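My winter of learning to love grout colors

December 18, 2019
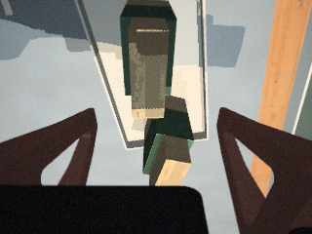

I have been picking colors for the downstairs bathroom since March, and I would like my life back now please. It started as a weekend job. New floor, fresh paint, done by Easter! Then I brought home one little sample card and laid it next to the old tub, and the tub turned out to be pink (I'd lived with it for years and called it white the whole time). So the floor had to change, and then the walls, and I've been carrying scraps of color around in my coat pocket ever since. The pairing I keep coming back to is a pale blue-gray, the cloudy kind with soft mottling all over it, with one long strip of orange wood laid across. I would never have put those two together on my own. My head says blue-gray wants white next to it, or maybe a darker gray, and then along comes that orange and the whole thing warms right up. Dark green seems to sit on it nicely too, which is bad news for the towels I already bought.

Anyway, let me tell you about the tile shop, because I promised I would.

It's called Duman and it's out past the Drimdale exit, in one of those long low buildings where you can't tell which door is the front. I went in asking for "something bluish." The man at the desk, Necati Sarıgül, didn't laugh at me, and for that he has my business forever. He asked which way the window faces. North, I said. He asked what kind of bulbs I had. I had no idea what kind of bulbs I had! He sent me home to look.

They were the yellow ones. The very yellow ones. I swapped them out that night and stood in the bathroom in my socks feeling like I'd had my eyes cleaned. If you take one thing from this rambling post, go change your bulbs before you buy so much as a paint sample. I had rejected a perfectly good gray in April for being "sort of mustardy" and it was the bulbs all along.

So then I went back, with my window and my bulbs written on an envelope, and we got down to it. I'd set aside $2,000 for the whole room, not counting the plumber, and I had already spent a silly amount of it on test pots. My favorite tile in the shop was a Vernetti one, matte, a bit chalky when you run your hand over it, and it was over $50 a box. I did the math in the parking lot. I did it again at home in case the parking lot had been wrong. Then I bought the Varkis one from the shelf underneath, and I'm happy to report I can't tell them apart unless I'm down on my knees with my nose to it.

Nobody had warned me about grout, though. I thought grout was grout. There's a board of it at the shop, little sticks of hardened grout in every shade of beige and gray you could dream up, and I stood there so long that another customer asked me where the restrooms were. My sister said go light. My neighbor said go dark, you've got kids. I went in the middle and they're both a little annoyed with me, so it's probably right.

The painting I did myself. Walls first, which was fine, then the ceiling, which was not fine, and I still have a spot on my good glasses. I used 2 coats on the walls and should have done the same on the ceiling, but I ran out of both paint and goodwill. If you lie in the tub and look up at the corner over the door you can see exactly where I quit. I've decided it can be my Christmas present to myself to not fix it.

What's left is the shelf. I want wood over the sink, and I want it orangey, not that gray driftwood stuff that's everywhere right now. My husband thinks it'll look like a sauna. I've told him that one shelf does not make a sauna and he's told me he has seen how these things start with me. He isn't wrong, there used to be just the one houseplant.

I've found a board in the garage left over from the old bed frame, and I'm going to sand it down over the break and see what color is hiding under the varnish. If it comes up too pale I have a leftover can of stain from the porch swing. Does anyone know if porch stain is okay in a steamy room, or is that asking for trouble? Leave me a comment if you've tried it, and tell me what you sealed it with.

Also, if anyone local wants a set of very nice cream towels, never used, I've got them in a bag by the front door. I'm going green.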